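Prodbridge叠袜服务开放试用，按小时收费，洗衣房可先租后买

Prodbridge这个月把它的叠衣机械臂服务放出来了，先只做一样东西：袜子。配对、卷好、放进格子。T恤和毛巾要往后排，具体哪个月没说。

服务的名字叫Mestbridge，租的是一整套：一条机械臂，一个夹爪，夹爪旁边装传感器，再加一台控制箱和远程支持。不卖单机，至少现在不卖。签约之后对方派人上门装，装完当天就可以试跑，这是销售材料上的说法。我们去看的那家是Lusham，做酒店和养老院洗涤的，厂房不大，机器摆在烘干区后面，紧挨着分拣台。

价格先说。月租3000元，含7天试用，试用期内退租不收钱，但是运费自理。远程支持每月含10小时，超出的部分另算，单价要看合同，销售没有当面报。押金有，数额按地区不同。先租后买也可以，租满一年后的租金能抵一部分机器款，抵多少同样写在合同里。建议签之前把这一条看仔细。

负责产品的Trilok Tomar在现场讲了一下为什么先从袜子做起。他说袜子小、软、没有固定形状，厂里的人又最不愿意干，“谁都想去叠床单，床单有机器，袜子没有。”他还说团队最早试过吸盘，针织面漏气，吸不住，后来才改成两指夹爪，手指换过好几版。

Lusham那边管夜班的是Bit-na Kang。她的评价比较保留。单色的棉袜没什么问题，交给机器她放心。厚的、带毛圈的慢一点，有时候要夹第二次。最麻烦的是船袜，口太浅，夹爪找不到边，现在她们干脆挑出来手工做。她还提到一件小事，机器的提示音太尖，夜里听着难受，已经反映过，对方答应下一次更新里加音量调节。

速度方面，Prodbridge给的数字是每小时60双，条件是袜子已经洗净烘干、不缠在一起。Lusham没有提供自己的统计，只说跟熟练工比还是慢，好处在于夜里可以一直开着。换班的时候清一次料筐就行。

维护不算复杂。手指上的垫片是耗材，自己能换，两颗螺丝。镜头每班擦一次，洗衣房里毛絮多，不擦识别会变差，这一点说明书写得很靠后，容易漏看，建议打印出来贴在控制箱上。说明书目前中文版和英文版对不上，中文版少了校准那一节，客服说在补。

同类的服务还有Cho公司的一套，走的路子不一样，是把机器做成封闭的柜子，袜子从上面倒进去。Cho那套没有开放试用，只接受预约演示，价格也没公布，所以这次没法放在一起比。等有机会看到再说。 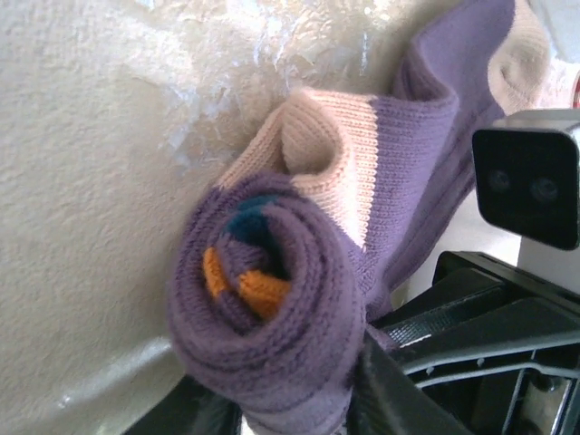 租一套要自己准备什么？
一张固定的工作台、一个独立的电源插座、稳定的网络，再有一个愿意学半天操作的人。台面高度在装机前会有人来量。

试用名额目前只给洗衣厂和布草租赁公司，家庭用户不接。申请表在Prodbridge的网站上，要填每天大概处理的数量、袜子的主要种类，最好附几张现场照片。填完之后会有人打电话回访，Lusham说她们等得不算久。

另外几条零碎的：控制箱的风扇要留出散热的空间，不要靠墙放。操作界面有中文，字偏小。培训是线上的，可以回看，回放的连接在合同附件里，不在邮件里，找不到的去翻附件。

保险这一块，合同里写的是人为损坏由租方承担，但什么算人为，没有细写。Bit-na Kang说她们签的时候让对方补了一页，把料筐撞到机械臂的情况单独列出来。有同样顾虑的可以照着提。

Tomar说下一批机器12月发货，已经申请的按顺序排，中途换型号要重新排队。毛巾功能会不会另外收费，他没有回答，只说到时候老客户会先收到通知。我们还问了旧机器能不能直接升级，答复是夹爪可能要换，控制箱不用。有新的消息再更新。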